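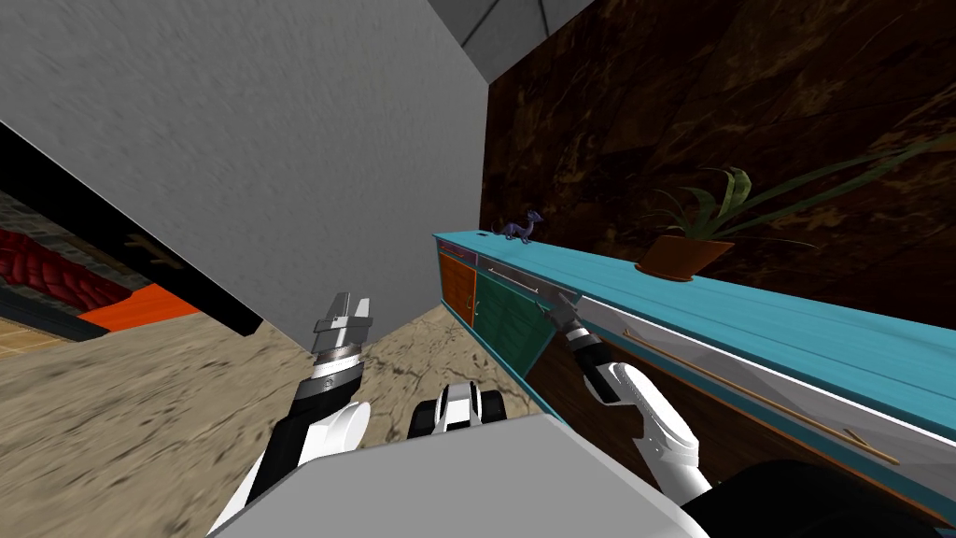
Thursday, 14 September 2023: open day at Makard

Home, shoes off, leftover noodles in a bowl, and I want to get this down before it all turns to mush in my head. I finally went to the Makard open day! I've been driving past their building in Plencombe for two years and I always figured it was a place that made office chairs or something. It's robots. Well, it's mostly software for robots, and there was a lot more sitting in front of screens than I expected, which suited me fine with my knee the way it is.

I got there late because of the roadwork by the bridge, and then the parking lot was full so I left the car at the garden center and walked back. They gave me a sticker with the number 219 on it in place of a name badge. I still have it on my sweater as I write this, I just noticed.

First stop was the simulation room, and I could have stayed there all afternoon. They have this program called Grorkex that builds pretend rooms for a pretend robot to practice in, and the room they had up when I walked in was such a funny place. A long turquoise cabinet with an orange door and a dark green door next to it, and a little purple dragon sitting on top! With a potted plant farther along, one of those spiky fountain-shaped ones that I always kill. You're looking out from the robot's own body, so you get the two arms reaching out ahead of you like they're yours. I caught myself lifting my elbows.

The woman running the demo said the rooms get mixed up on purpose, colors and walls and floors and all, so the robot doesn't get used to one kitchen and fall to pieces in the next one. They had 1,652 rooms in the set she was showing. I asked if anybody designs them one at a time and she laughed and said no, they'd all have quit by now. Somebody did have to make the dragon in the first place, though, and I'd like to shake that person's hand. I want one for the windowsill.

The right gripper was in close by the edge of the cabinet top, near the drawer, and I asked whether drawers are hard. Oh boy. I got ten minutes on drawers. Handles are thin, the arm has to pull straight or the thing jams, and if you stand too close you block your own drawer (I do this at home with the cutlery one every single morning, so I felt for it). Then there's the whole business of friction, and she lost me there, but she was so happy explaining it that I kept nodding.

A boy of maybe eight wanted to know if the robot gets bored. She told him they can run 200 practice rooms at the same time on their computers, so it would be bored 200 times over. He thought that was the best thing he'd ever heard and repeated it to his dad all the way down the hall.

Second stop was a talk about Taipe, their project for getting robots to put things away. I liked the first half. The second half was charts. The man giving it spoke to his shoes and the microphone kept cutting out, and the lady beside me was unwrapping hard candies the whole time, very slowly, as if slow made it quieter. I did write one thing on my hand: going from the pretend room to a real one is where most of the trouble is. A real shelf is a bit crooked, a real towel does what it likes. I believe it. My towels certainly do.

I had a question about that and chickened out. I wanted to ask how they decide when it's practiced enough. Maybe I'll email. There was an address on the handout, and the handout is, hmm, in the car.

Coffee was free and pretty bad, but the lemon squares were very good and I had two and then one for the road. I signed up for the mailing list mostly so I could stand near the tray.

The next open day is in November and they said there'll be a hands-on session with 26 places, where you get to steer the arms yourself with a pair of controllers. I put my name down on the spot! No idea if I got in. They send the emails out next week. I'd be terrible at it, I can't even play the racing game with the kids next door without driving into the lake, but I want to try that drawer.

Walked back to the car the long way by the canal. Bought a spiky plant at the garden center, seeing as I'd used their parking. It's on top of the kitchen cabinet now and it looks ridiculous up there. Need to remember to water it Sunday, and call about the knee.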